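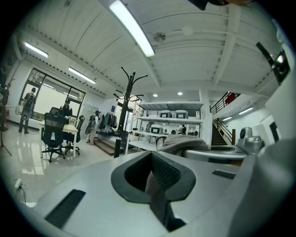 The Curstead workroom opened its doors again on April 27, 2019, after a month of electrical work and painting. The white ceiling was the biggest job. It is built in curved panels with beams between them, and each panel had to be done separately. The long fluorescent tube is back up across the middle, with shorter strip lights over the window side and two more above the staircase. Members who complained last winter that the far end was dim should find it easier to read a monitor at the white desk.

The work cost nearly $349 less than the quote from Kazemi, and the difference will go toward shelving. Evening hours stay the same. Please keep the stairs clear - bags and coats go on the hooks by the door.

There are 12 desk places, and they can be reserved at the Vevcombe office or by phone. Members pay nothing for the first 90 minutes. Keys from before the closure no longer work and should be turned in at the office by the end of the month.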